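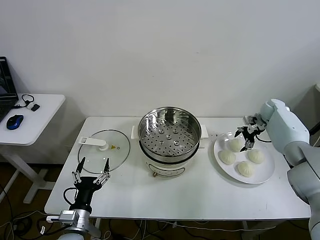 Steamer task, Prundalstead bench. Lid off to the left, buns plated right, right gripper over the rear bun.

July, bench notebook, bun cell. Started 09:40.

Working through the house rules for the two-arm cell against what we do on the steamer task. The rules were written for the Sondeo bin sorting job and have been carried over twice without anyone reading them end to end. Notes are in the order I went through them. Rule numbers are from the printed sheet in the Troltodar folder.

Rule 1, risk assessment before a new task. There is one for the steamer, but it covers the arms and not the appliance. It treats the pot as a workpiece. Once the base is powered it is a heat source with a metal basket on top, and the assessment has to say so. Until it is redone the base stays unplugged for all runs, including demos. This applies to the short takes as well. Plug out of the wall and lying where it can be seen from the operator position, not just switched off at the knob.

The published standards for industrial arms split the duties between whoever makes the robot and whoever puts it together with a tool and a job. We are the second party every time we change the tool or the job. A new pot is a new job. I have written that on the sheet in pencil against rule 1 and would like it typed in.

Rule 2, speed limit with a person inside the taped line. Present setting is 80 mm/s at the tool for anything started with someone inside the line, both arms. Checked by script on left and right: both hold it in free air. On the right arm the limit was being applied at the flange and not at the fingertips, so with the wrist turning the tips went faster than the setting. Changed the tool definition on the right to match the left and repeated. Holds now. The left definition was already correct, presumably from when its gripper was last changed.

The rule text should say "at the fingertips". "At the tool" has been read both ways.

Rule 3, grip force. Sheet says to use the lowest force that holds the part. Sensible but no use to a new operator, who will leave it wherever it was. Values used today:

Lid handle, left gripper: 28 N. Below this the lid turned in the fingers when lifted by the bar end.
Bun: position limited, not force limited. Fingers stop at a set gap and do not close further.
Pot handles: do not grip. Neither arm lifts the pot. Anyone who wants a two-handed pot lift writes it up first.

The force value belongs in the task file and should be loaded with it. I found the left arm still carrying the bin sorting value at start-up, well above what glass wants. Nothing broken. The start-up script now refuses to go on if the task file has no force entry.

Rule 4, glass. There is no rule 4 about glass, the sheet goes from grip force to cables, but there should be one. Proposed text:

"Glass parts are handled by one arm only. The other arm is parked or on its own side of the centre line while the glass part is off the table. Glass parts are inspected by hand and eye before the first run of each session. A chipped or cracked part is thrown away. It is not taped."

Lid inspected before starting. Rim sound. The handle screw was slightly loose and I tightened it by hand. Warning sticker still stuck down beside the handle, leave it there. Someone asked a while back whether it could come off because it confuses the lid detector on some takes. It can't. Fix the detector.

Rule 5, cables. Two parts to this, the arm cables and the floor.

Arm cables: each gripper has its own lead back along the wrist and both need enough slack for full wrist travel and no more. Right lead lies close along the wrist and is fine. Left lead stands out from the side of the gripper in a loop, and at the far end of wrist travel the loop can reach the lid handle. Jogged it slowly to see how near it gets. Near enough. Wants a clip on the wrist side, leaving a smaller loop. Not done yet, no clips of that size here. In the meantime the wrist range on the left is limited in software and I have noted the limits in the task file header.

Floor: we fail this one. The sheet says "no loose cables in the walking area" and the run under the table is a tangle of black and white leads. It is arguably not a walking area, and that is the argument used last time. However, the e-stop lead goes through the same heap, and anyone pulling a network lead out is pulling on the e-stop lead too. Separated the e-stop lead after the morning runs and took it round the back, tied at each leg. The rest to be put in a tray under the table top. Tray is on the order list.

Also the grey cable over the corner of the side table. It is under no load but it will take the laptop with it if caught. Laptop table stays where it is, outside reach of the left arm at full stretch; I measured this again because the table had been moved for cleaning.

Rule 6, emergency stop tested at the start of each session. Tested, both arms, from the operator position and from the box by the door. Both arms stopped. Grippers kept hold on stop, as set. Worth writing down the reasoning, as it comes up with each new starter: for the steamer task we want the fingers to stay as they are when power to the arms goes, so a lifted lid is not dropped. If a finger is caught, the release is by hand at the linkage. Everybody who runs the cell should have done this once with a pencil in the gripper before they do it in a hurry. I have done it on the left. The right release is stiffer and needs the small hex key, now on a string at the arm base.

The sheet says "start of each day". Changed in pencil to "start of each session and after any rewiring". Tested again after moving the lead.

Rule 7, starting positions. Task file fixes where things go: pot centre, lid left and flat on the table, plate right, and the buns spread out on the plate with clear space between them. Reset between runs is by hand, with arms paused and the pendant in the resetter's own hand. The second half of that gets skipped. Two people at the bench means one resets and the other holds the pendant, and then somebody resumes early. The person with their hands over the table holds the pendant. No exceptions for quick resets.

Approach height over the plate is also in the task file. Right gripper waits above the rear bun with the fingers pointing down, and the wait position had drifted lower over several edits. Put it back to the original value. If you need it lower for a test, copy the file and give it another name.

Rule 8, food. The sheet is silent. Buns used on the bench are not eaten, whatever state they are in, and are not put back in the fridge with anything that is going to be eaten. Grippers are not food grade and have been used on bearings. The plate and the basket belong to the cell and do not go back to the kitchen. Wipe down fingertips with the alcohol wipes at the end of session. Wipe the table too, the starch dries hard and shifts the plate.

Rule 9, logging. Log now stands at 2,547 runs for the steamer task across all sessions. Of these 831 have no entry in the "stop reason" field. I went through a sample and most look like normal finishes where the operator closed the window without choosing anything, but some have a force spike near the end and were plainly stopped by hand. There is no way of separating them afterwards without watching the video for each one. From today the field is compulsory, and the window will not close without it. Choices are: finished, operator stop, e-stop, protective stop, software fault. Near misses go in as operator stop with a line of text.

The blank entries are not to be filled in from memory or set to "finished" in bulk. Leave them blank and keep them out of any figure given to Steiner for stop rates. Steiner have had one figure from us already, which included them. I will send a correction with the next monthly sheet.

Rule 10, changes. Any change to tool definition, force, speed or reach is written in this book and in the task file header on the same day. Today's are:

Right tool definition corrected, limit now at fingertips.
Start-up script stops on missing force entry.
Left wrist range limited until clip fitted.
Wait height over plate restored.
Stop reason compulsory.
E-stop lead rerouted, stop retested.

Open:

Risk assessment to cover the steamer base under power. Base stays unplugged.
Cable clip, left wrist.
Tray under table.
Glass rule and food rule to be typed into the sheet.
Correction to Steiner.
Right gripper hand release, find out why it is stiff. Might only be the paint on the linkage pin.

Ran the task through with the new settings in the afternoon. One protective stop on the left, at the lid, at the edge of the limited wrist range. Expected. Moved the lid slightly towards the pot and it went through on the repeat. New lid position is in the task file. Old position kept as a comment underneath.

Arms parked, power off at the wall 16:50. Hex key back on its string.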